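Chamado: Facas Whitelaw – encomenda de tecido chegou com metragem errada
Loja: Oltgate, aviamentos e tecidos
Estado: aguardando resposta da transportadora Gerico

Mensagem da cliente

Boa tarde, pessoal! Antes de mais nada, queria agradecer a paciência de quem me atendeu ao telefone em maio, quando eu ainda estava perdida entre feltro e malha. Desta vez escrevo por causa do pedido do ateliê: pedi 12 metros do feltro Clutow e o rolo que recebi tem bem menos do que isso. Medi duas vezes em cima da mesa, com a fita esticada, e depois mais uma com a régua grande, porque podia ser distração minha. Os botões e as linhas vieram certinhos, e o enchimento de 500 gramas também.

Já tentei abrir a reclamação pelo site, mas quando escolho o item e carrego em "Continuar" a página volta ao início e apaga tudo o que escrevi. Tentei noutro navegador, limpei o histórico – nada.

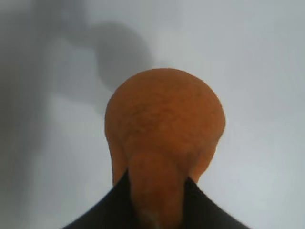
Tom de laranja de referência.

O laranja é o meu preferido para a próxima fornada, por isso, se houver reposição, agradecia que o tecido viesse num tom próximo desse, quente e um pouco apagado, tipo cenoura.

Resposta do suporte

Olá, e muito obrigada pela mensagem tão completa, ajuda imenso! Pedimos desculpa pelo transtorno. O formulário tem um limite de 600 caracteres no campo "Motivo" e, quando o texto passa disso, recarrega sem avisar. O erro já está registado. Abrimos a reclamação por aqui, não precisa de repetir nada.

Quanto ao feltro, a etiqueta do armazém indica 12 metros, portanto pedimos à Gerico o peso do volume à saída. Guarde o rolo e a embalagem, por favor, e não corte o tecido por enquanto.

Mensagem da cliente

Guardado está! Só uma dúvida: o vale de 25 euros que usei na compra perde-se?

Resposta do suporte

Não se perde, fique descansada. Se houver devolução, o vale volta à sua conta. Damos notícias assim que a Gerico responder.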